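Toddler backpack

A toddler backpack is a small bag worn on both shoulders and made for children too young for a school bag. It usually holds a snack, a drink, a change of clothes and one or two toys. Most are used between the ages of two and five, after which a larger bag with room for folders takes over.

Construction

The body is normally sewn from polyester or nylon cloth. A front panel, a back panel and a side strip called the gusset are joined along seams bound with tape on the inside. The main compartment closes with a zipper that arcs over the top, so that the bag can be opened wide. Double sliders are found on larger models, while smaller ones often have one.

The shoulder straps are short and may be padded with thin foam. Plastic adjusters near the base change their length. Some bags add a chest strap to keep the shoulder straps from slipping. A loop of webbing at the top serves for hanging the bag on a hook or carrying it by hand.

Capacity

Volume is commonly given in liters. The Clultar, a plain model sold by the firm Skamusero, holds 4 liters and is 32 centimeters tall with the top loop raised. Bags for this age group often have a single compartment, sometimes with a mesh side pocket for a bottle.

Decoration

Bright, contrasting colors are common, with one color for the panels and another for the zipper track and webbing. Animal themes are widespread. The animal may be printed on the front panel, or built up with sewn ears, tails and soft heads stuffed with fiberfill. Frills of mesh or ribbon can be added to the outside. Trim of this kind catches on hooks and hook-and-loop tape more easily than flat cloth.

A small orange and teal backpack with a curved front panel, mesh trim and a tan plush attachment at the side.

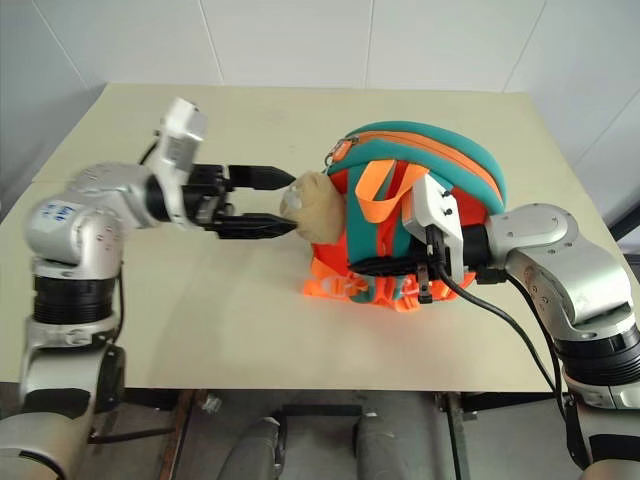 Care

Bags without plush parts can often be machine washed on a cool cycle, with the zipper closed and the straps tied together. Those with stuffed attachments are usually wiped by hand with a damp cloth and mild soap, as the filling dries slowly and may clump. Crumbs collect in the bottom seam and are removed by turning the bag inside out. Tumble drying can warp foam padding and loosen printed designs.

See also

Diaper bag
Drawstring bag
Lunch box
School bag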